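Grevier panel placement package (Ilia controller)
Equipment review page, Wurnlow handling library

Supplied as: two-arm mobile unit, gripper hands, head and wrist cameras, Ilia policy software
Intended for: picking up large moulded trim parts and setting them down on a marked spot
Our rating: not recommended for line use; worth a look for research groups
Page kept by: Marwan Obeidat

Grevier sells this package on the strength of one claim: that a robot trained on recorded demonstrations can handle big, awkward plastic panels without a jig and without a part-by-part programme. We list the package because readers keep asking for it. We are less sure about the claim. 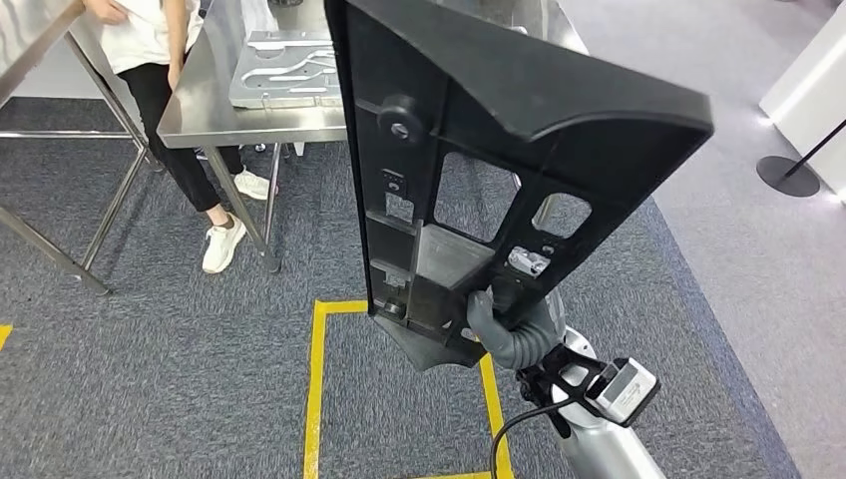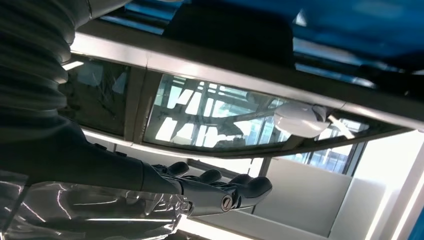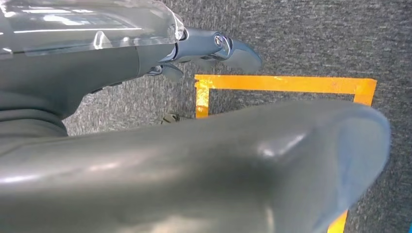 The method behind Ilia is simple enough to describe. An operator guides the arms through a job, the cameras and joint positions are recorded, and a model is trained to turn what the cameras see into arm movements. Grevier's paper reports training on 1726 demonstrations, of which 1240 were kept after sorting. The sorting rule gets one sentence. Demonstrations judged "unrepresentative" were dropped, and we would like to know who judged them and whether they had already seen the results. Throwing out a fumbled grasp may well make training easier. It also means the model has seen fewer fumbles to recover from, and recovery is what you pay for in a job like this.

Then there is the test itself. The published result rests on 39 trials over 3 panel types. That is thirteen trials each if they were shared out evenly, and the paper does not say that they were. A couple of lucky or unlucky placements would move the headline score a good way in either direction. No spread is given, and there is no run with the wrist cameras switched off, so we can't tell whether they earn their keep. With a large panel in hand, a wrist view can easily fill up with the robot's own arm. Grevier says the model "learns to use whichever view is informative". Perhaps it does. It would take an afternoon to check.

We also have doubts about what counts as a success. In the paper a placement is good if the panel ends up inside the taped outline and is let go. Nothing is said about which way round it faces, how hard it landed or whether a clip was bent on the way. A trim part with a damaged clip goes in the scrap bin however neatly it was put down.

The comparison is with the older Sopacua scripted controller, run with its default settings. Anyone who has used Sopacua knows the defaults are cautious and slow, and that a few hours of tuning changes the picture. A fair test would have given both systems the same preparation time. This one gave Ilia a training set and Sopacua nothing.

In its favour, the grasping work is interesting. Ribs and cut-outs on the back of a moulded part give fingers something to hold, and the paper shows the model choosing different ribs when the part is turned. We find that section the most convincing of the lot, and wish it had been longer. The raw recordings can be had on request. We asked on a Tuesday and had a download link by the Friday, quicker than we are used to.

What we would ask the supplier before ordering:

Full trial log, including stopped and restarted runs
The written rule used for dropping demonstrations
Results under different lighting, with shiny surfaces nearby
A repeat of the Sopacua comparison after tuning
Number of new demonstrations needed for a panel not in the set

Lead time and price are by quotation only. The software licence is yearly and covers a single unit. Retraining on your own parts is charged separately, and the quotation we were shown put no upper limit on it.

We will change the rating if a longer trial is published. Readers who have run the package on their own parts can write to the library desk, with logs if possible.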